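Hanging and Storing Small Artwork: Workshop Notes

Work made by amateur painters and printmakers is usually shown in borrowed rooms, on borrowed walls, with whatever hardware is in the drawer. The notes below cover preparation at home before the work is handed in.

Backing and wire

Fit D-rings one third of the way down each side of the frame, measured from the top. Drill pilot holes. Softwood moldings split easily near the miter, so stay at least 2 inches from the corner. Braided wire should be long enough to flex slightly when pulled up at the center, but its highest point must stay below the top rail or it will show above the frame on the wall.

Pass the wire through the ring twice before wrapping the tail. Five or six tight turns are enough. Trim the end flush and cover it with tape; a cut strand will scratch the next frame in the stack.

Sawtooth hangers are acceptable on pieces under 3 pounds. Many shows refuse them regardless of weight. Read the entry sheet.

Canvas without a frame

Check the corners for slack. Tap the keys in lightly, a little at each corner in turn, and stop when the surface is even. Do not wet the back of a painted canvas to tighten it. Acrylic stays tacky in warm rooms for longer than most people expect, so put silicone release paper between faces. Wax paper leaves marks and newspaper transfers ink.

Works on paper

Use hinges of Japanese tissue and wheat starch paste along the top edge only. The sheet has to move with humidity. Masking tape yellows within a few years and the stain does not come out. A mat of 100 percent cotton board costs more than the standard kind and is worth it for anything that will be sold.

Labels

Write title, medium, price and a phone number on card, in pencil or pigment ink. Attach it to the lower left of the backing. Ballpoint pressed hard on thin backing can emboss the print underneath.

Transport

Stack framed pieces face to face and back to back, with cardboard between each pair. Stand them upright in the car. The Birkum folding crate holds 17 small frames if the dividers are taken out, fewer with them in. Glazed work should have low-tack tape across the glass in a grid. Never tape acrylic glazing, as the adhesive can haze it.

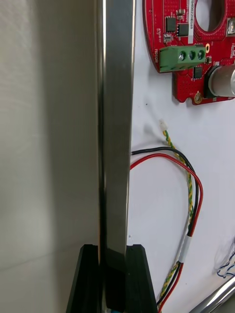

Filed under: Metal, Rails and Fittings

Gallery rails and display posts pick up fingerprints during hanging. Wipe stainless steel along the grain with a damp microfiber cloth and a drop of dish soap, then dry it with a second cloth. Steel wool leaves particles that rust. Skovico polish works on bright finishes but evens out a brushed one, so test it low down first.

Before loading a rail, check every bracket screw by hand. Kuvberg hooks have a set screw that loosens under a swinging load; retighten it after the piece has hung overnight. Hubáček cable clips need the small hex key, 3 mm.

Related: Cutting a bevel mat, Storing unframed prints flat, Removing old picture wire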